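Green pads win the first round at Vorholm

I spent my October afternoon at the Vorholm lab, where Ruth Huaranga and her crew are comparing two sets of fingertip pads for their two-arm setup (I love this stuff!). The job is cardboard boxes, 100 tries per set, with the green pads up first.

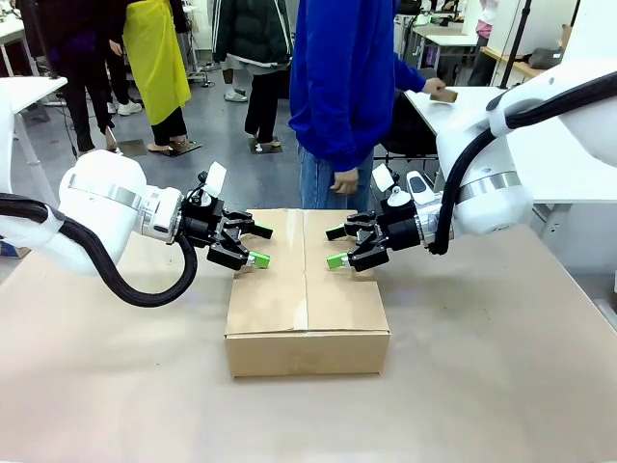 Both arms at a taped box on the Vorholm test table.

Ruth told me the old pads dropped 19 boxes last time, and the green ones dropped 5 – so yes, she was in a good mood. Flaps are still a pain, though, and Fouad Kassab wants a slower close on the fingers before he'll trust them near a cut edge. 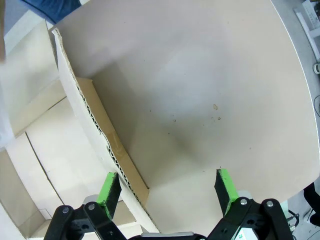

The second set, from Sfeir, goes on next, with the same boxes and the same controller settings. I've already asked if I can come back for that one!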